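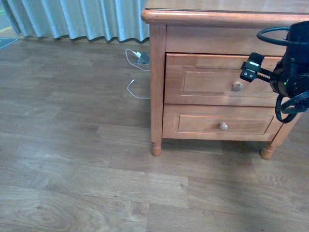

Ticket: Thumb stops working after warm-up, bucket tilts instead
Machine: Wevance compact excavator, cab model, 537 hours on the meter
Attachment: Irner tilting coupler with hydraulic thumb, dealer-installed diverter valve
Status: Closed
Priority: Normal (changed from Urgent by dealer) (changed back by me) (changed back by dealer)

Opening entry

I build stone walls and dig whatever holes the walls need. The machine has a single auxiliary circuit, and the dealer put in a diverter valve so it can feed either the thumb or the tilt on the coupler. There's a button on the right joystick. Hold the button and the roller works the thumb. Let go of the button and the roller works the tilt. It has done this without complaint ever since I got it.

As of this month it does it for 33 minutes. After that, button or no button, the roller works the tilt. So I pick up a rock, go to squeeze it, and the bucket rolls over to one side like a dog that wants its belly scratched, and the rock goes where it likes. I've learned to stand nothing I care about on that side.

If I shut down and go eat lunch, it comes back. If I shut down and don't eat lunch, it doesn't, or not for long. I'd be happy to believe the machine is looking after my health.

No codes on the display. No leaks I can find. Hydraulic oil is at the line. Please advise.

Dealer support, first reply

Thank you for contacting support. Please confirm that the hydraulic oil is at the correct level and that no fault codes are present.

My reply

Confirmed, see the last paragraph of the opening entry.

Dealer support, second reply

Thank you for confirming. Loss of thumb function when warm is commonly caused by contaminated or degraded hydraulic oil. Please change the oil and the return filter and report back.

My reply

I'll do it because it was coming due anyway. But I'd like it on record that the oil isn't deciding which cylinder to visit. Something is telling it where to go. If the oil were thin or dirty I'd expect a weak thumb, and what I've got is a strong thumb, then no thumb and a very confident tilt.

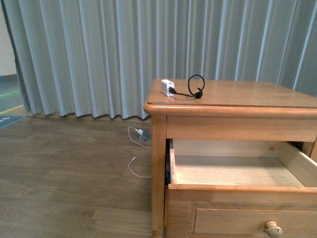 Oil and return filter done over an afternoon. I parked on the flat, curled the bucket, got the arm down the way the book wants it, killed the engine and worked the levers with the key on to bleed off what pressure was left. Loosened the tank cap slowly. It still hissed at me. Drained, pulled the filter, cut it open on the bench. A little gray fuzz in the pleats and nothing you could call a chip. New filter, new oil, ran every function from stop to stop, topped it off, checked again.

Tested the next morning. Thumb worked beautifully, and I almost wrote in to apologize. Then it quit, the bucket rolled over, and I ate an early lunch.

Dealer support, third reply

Thank you for completing this step. Please inspect the joystick button, as worn switches may cause intermittent operation.

My reply

Finally, something electrical. I took the boot off the right joystick and backed the screws out of the grip. For anyone doing this later: the small spring under the trigger is not attached to anything, and it's the same color as the gravel in my yard. Ask me how I came by this knowledge. I had to order another one from Ghumman, who would only sell it as part of a kit with the boot I'd just managed not to tear.

Button tests good on the meter. Clean on, clean off, hot or cold. I wired it temporarily to a test light on the dash and went back to work with the light where I could see it. When the thumb died, the light still came on every time I pressed the button. So the switch is sending the message and somebody downstream isn't reading it.

Next I checked the wiring along the boom. It goes through a split loom and is zip-tied to the hoses, which is how everybody does it and how everybody ends up with a rubbed wire. I found a scuffed spot at the boom pivot where the loom had gotten shiny. Opened it up, and the insulation underneath was fine. Wrapped it anyway. Moved the tie over so it doesn't ride on the bracket. Tested. No change, except that I was now very attached to that bracket, having lain under it most of a morning.

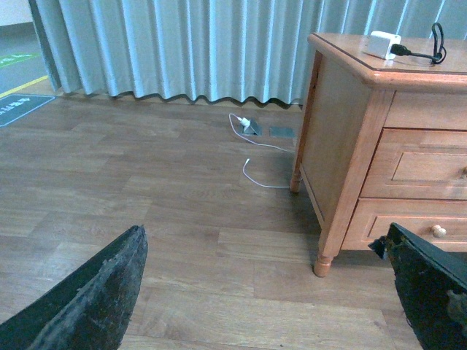 The relief valve was the next suggestion from support, and I'm putting the results in so nobody asks me to do it again. I teed a gauge into the thumb line close to the diverter and got the same pressure at the start of the day as I did right up to the moment it quit. Then it dropped to next to nothing on the thumb side. Moved the gauge to the tilt line and there was all my pressure, in excellent health. Support also asked for a look at the oil again, so I drew a little into a clean jar. For color, think of the nightstand in the photo, that orange kind of honey, and then think of it a good bit paler. No milkiness, no burnt smell. I'd call it new oil, because it is. The relief valve is doing its job and I've left the adjusting screw alone, and so should you unless you own a gauge and have a calm disposition.

Dealer support, fourth reply

Thank you for the pressure readings. Based on the information given, the diverter valve spool may be sticking. Recommend replacement of the complete diverter assembly. Lead time is currently extended. Would you like a quote?

My reply

I'd like the quote in the same way I'd like an X-ray. Send it, but I want a second opinion before I look at it.

While waiting I pulled the spool cartridge. Cap off the lines, plug them, wipe everything down before you open anything, lay the parts on a clean rag in the order they came off. The spool slid in its bore with one finger. No scoring. O-rings soft and whole. I've seen worse-looking parts come out of a sealed bag. Put it back in with fresh oil on it and torqued it to what the valve sheet says.

Same result. Posted the whole business on the Nendell owners' board, which is for a different make but has the same diverter on half its machines and much better company. 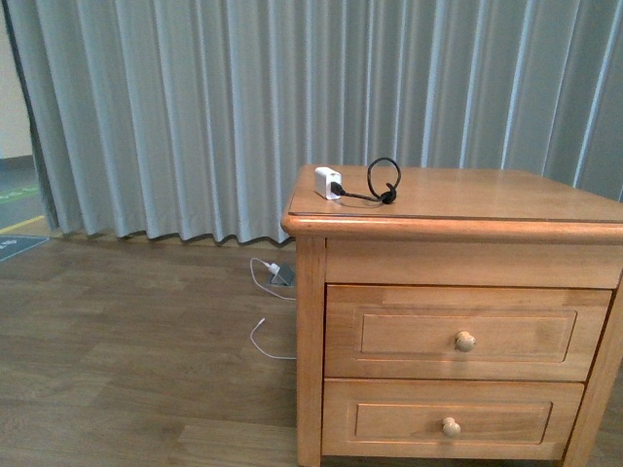 Uchenna Ogundipe wrote back that evening and asked whether I had measured the coil hot. Good power at the button didn't prove anything about the coil, the reply went on, and a coil with a break in its winding can test perfect all morning, then open up once the heat gets into it and close again when it cools. Try a wet rag on it the moment the thumb quits, was the advice, and have the meter within reach because the window won't be long.

My reply

This is the first question anyone has asked me that I couldn't answer with the word "yes."

I had measured the coil, cold, on the bench, with coffee. It read what the valve sheet says it should. I had not measured it while it was bolted next to hot oil with the sun on it, because that would have involved kneeling in the mud.

So I knelt in the mud. Ran the machine with the thumb in use until it quit. Lowered everything to the ground, shut the engine off, took the key out, unplugged the coil. Meter showed an open circuit. No reading whatsoever. Laid a wet rag on it and sat there feeling foolish, clipped to the terminals, and after a while the number popped back up as if it had just stepped out for a minute. Plugged it in, started up, thumb worked. Quit again before I'd set the next rock.

When the coil drops out, the spring pushes the spool to its resting position, and the resting position is tilt. Hence the belly scratching. It also explains why lunch fixed it. The shutdown had to be long enough for the valve block to cool, and I'm told I eat slowly.

Fix

New coil. I ordered 2 from Irner so there'd be a spare in the cab. Match the voltage stamped on the old one and match the plug, since the same body is sold with more than one plug and the catalog drawing is no help at all. The coil slides over the stem and a nut holds it. Snug that nut to the spec and stop. The old one had been put on by somebody with strong feelings, and the plastic had a crease pressed into it under the nut. I can't prove that's what broke the winding, but I know which way I'd bet.

I also put a dab of dielectric grease in the plug and turned the coil so the plug points down and water doesn't sit in it.

Ran it for 2 full days of setting stone, in heat, thumb going constantly. No dropouts. Skipped lunch once just to be sure.

Dealer support, fifth reply

Thank you for contacting support. We are glad that changing the hydraulic oil resolved your issue. This ticket will now be closed.

My reply

It was the coil. Please put "coil" somewhere in the resolution field so the next person searching can find it.

Dealer support, automatic message

This ticket is closed and replies are not monitored.

Resolution: Oil change

Note added by customer after closing, via the survey form

Coil.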